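Getting cooking smells out of a small kitchen

4 min read

My rangehood is a recirculating one, so all it does is move the smell of fish from the stove to my forehead. After eleven years in this flat I've become a bit obsessive about odours, and every December when the windows stay shut for the aircon I go through the whole routine again.

Start with the filter! Mine is the greasy mesh kind and I'd ignored it for an embarrassingly long time. Fill the sink with the hottest water your tap will give you, add a good squirt of dish soap and 2 tablespoons of bicarb, and leave the mesh in there while you have a cuppa. If yours has a charcoal pad behind the mesh, don't wash that one. It goes in the bin and you buy another (I get the Bonsu cut-to-size sheet and trim it with the kitchen scissors).

Next, the simmer pot. I put 700 mL of water in my smallest saucepan with lemon peel, a cinnamon stick and whatever is going limp in the herb drawer, and keep it on the lowest flame while I wash up. Stay in the room with it, please. I once wandered off to bring in the washing and the new smell was considerably worse than the curry. 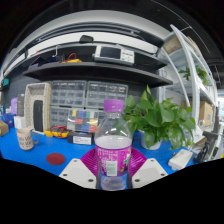
Fenna Boersma wrote to me after the last tips page to say she'd given up on simmer pots altogether, and that a shallow bowl of white vinegar left on the bench overnight did more for fried onion than any amount of cinnamon. I tried it and she's right about the onion. It did nothing much for prawns, though.

Prawns are a bin problem anyway. Freeze the shells in an old bread bag and take them out on collection morning, and don't let anyone tell you that's odd.

Soft things hold smells longest, so tea towels, oven mitts and that little mat by the sink all go in the wash together, with no fabric softener on the tea towels or they'll just push the water around your plates. Curtains I do twice a year. Wooden chopping boards get coarse salt and half a lemon, a good scrub, a rinse, and then they stand on edge to dry by the window.

And wipe the top of the fridge. I know. Mine was tacky enough to hold a tea towel vertically.

Comments (3)

plavel_st_kitchen: Do the splashback grout too, old toothbrush and bicarb paste. Mine had gone the colour of gravy.

Maz: Does the vinegar bowl work with the window open?

Col: Been freezing prawn shells for years, they make a beautiful stock if you remember they're there.

We use cookies to remember your preferences. Accept / Manage settings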